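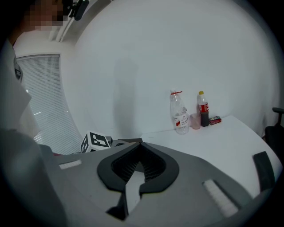 Posted by Drakthorpe Entrances, Hiring Desk | Novstead plant | Full time

Door Hardware Detailer

Drakthorpe makes hollow metal frames and aluminum storefront entrances for schools, clinics and office buildings. The Novstead plant has an opening for a detailer on the hardware team.

Duties
Read architectural plans and door schedules. Prepare hardware sets, frame elevations and shop drawings. Check handing, backset and closer reinforcement against the approved submittal before release to the shop. Answer field questions from installers. The first assignment is the Oakley campus order, 1,509 openings in 13 buildings, now in submittal review.

Requirements
2 years of detailing or estimating in commercial openings. Working knowledge of fire-rated assemblies and accessibility clearances. Ability to work in 2D CAD. Experience with electrified hardware and access control wiring is preferred.

Schedule
Day shift, 7:00 a.m. start. No Sunday work. Site visits to Oakley as needed; mileage is paid.

To apply
Send a resume and one sample hardware schedule to the Novstead hiring desk. Remove client names from the sample. Applications close at the end of November.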